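About Jomum

Jomum is a small research company that works on how robots with two arms learn to handle cloth. We study one method closely and publish what we find, including the results that did not go our way.

What we work on

Clothes and towels are hard for a machine. A cup keeps its shape when you pick it up, but a shirt does not, and the same shirt can land in a heap in a great many ways. Most of the usual approaches try to work out the exact shape of the cloth before moving. We take a shorter route. Our method, which we call Wuvico, learns from recorded demonstrations and picks the next short stretch of arm motion straight from the camera views. It then looks again and picks the next one.

The main question in our research is how much each camera view matters. A view from the head shows the whole work area, and a view from the wrist shows what is close to the fingers. We train the same model with one view, then with both, and compare them on the same laundry tasks.

Our latest result

In our last study we trained on 133 demonstrations and ran 57 test trials for each version of the model. The version with both views dropped fewer garments than the version with the head view alone. The gain was largest when the cloth started out bunched up. On cloth that was already spread out we found no clear difference, and we say so in the report. The full write-up is dated December 31, 2022.

How we are set up

Our office and lab are in Dunleavy. We have 2 labs on one floor, one for recording and one for testing. Cellavska, our partner firm, maintains the software that keeps the camera streams in step with the arm data.

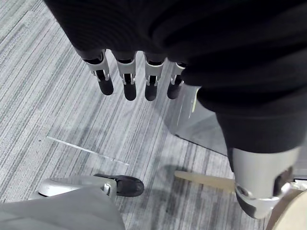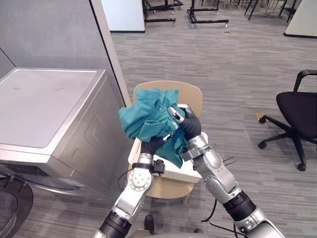 Grasp choice is the part of Wuvico we are working on now. The current model chooses a point for each gripper on its own, and the two choices do not always suit each other. With a crumpled cloth like the teal one over the white basket, one gripper may hold low near the rim while the other holds high on the far side, so we want the model to score both grips together. We started on this in April and have tried 4 ways of scoring so far. Two were dropped early. We will post the comparison on our results page when the trials are complete.

Working with us

We take on joint studies with university groups and share our test procedure on request. Please write to us through the contact page and include a short outline of your task.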